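Espinoza Residence – Interior Finish Inspection, Second Visit
Prepared by: Vilém Halás, Juvum Interiors
Date: 14 Jul 2025
Reference: 874

Status codes: P = pass, C = pass with comment, F = fail, N = not inspected

1. Entry and stair hall
1.1 Wallpaper seams closed, pattern aligned at eye level – P
1.2 Pattern aligned at ceiling line – C
Drift visible over the last two drops by the coat closet. Accepted by owner in May.
1.3 Handrail brackets tight – F
Second bracket from the bottom turns by hand. Screw is into plaster only. Refix to stud.
1.4 Runner secured at each tread – P

2. Living room
2.1 Gallery wall: two-point hanging on all frames over 40 lb – F
The large mirror is on a single hook. Take it down until a rail is fitted.
2.2 Bookcases anchored – C
Left unit anchored. Right unit has its strap installed but slack.
2.3 Chandelier support box rated for fixture weight – P
Firow fixture, box marked for 300 lb.
2.4 Drapery clear of floor registers – F
North panel covers the register completely. Shorten or hold back.

3. Stone and hard surfaces
3.1 Sealer applied, product recorded – C
Dririco sealer recorded on the job sheet, no batch number given.
3.2 Joints filled and level – P
3.3 Edges free of chips – P
3.4 Owner given written care instructions – F
Sheet not found on site. Danylo Hutsuliak to reissue.

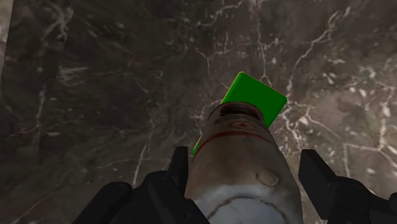
Dark gray-brown marble, with green block and off-white container.

4. Lighting and power
4.1 Lamp cords clear of walkways – C
One cord runs under the rug behind the sofa. Reroute along baseboard.
4.2 Bulb color matched within each room – F
Dining room has a mix. Replace all with 3000 K.
4.3 Dimmers free of hum at low setting – P
4.4 Picture lights – N
Transformer not delivered.

5. Close-out
Items 1.3 and 2.1 to be corrected before the room is used for guests. Other failed items may wait for the next scheduled visit. Touch-up paint is labeled by room and stored on the basement shelf – the can for the stair hall is nearly empty.

Inspected: V. Halás
Received for contractor: D. Hutsuliak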